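Home News Tips Reviews Contact

Moving your photos off the phone: a talk with the developer at Zokton

January 5, 2020

The developer of Punine, a small app for copying phone photos to a home computer, answered our questions by phone. "People wait until the storage is full," she told us. "Then they delete in panic."

Her own phone held 300 videos before she began the work.
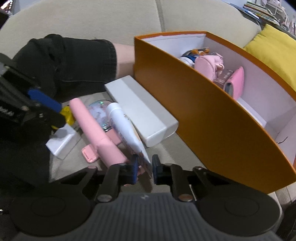 What the free version does

It copies 50 files at one time, and the paid one has no limit. "I wanted that a person can try it in 15 minutes," she said. Passwords are not stored by the app.

I asked about slow transfers. She recommends a cable for long videos and Wi-Fi for the rest.
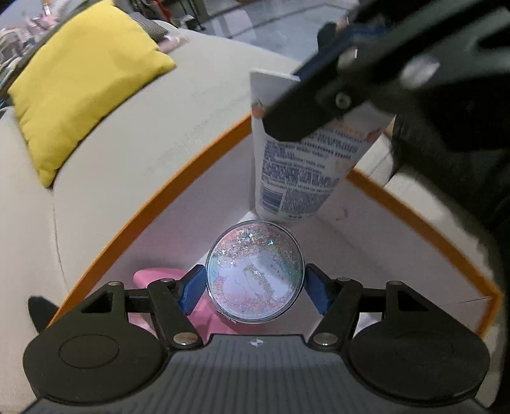
A glittery disc over an open box on the sofa.

The next version is planned for April and will support 3 more languages. "Before that, I must fix the duplicates," she said.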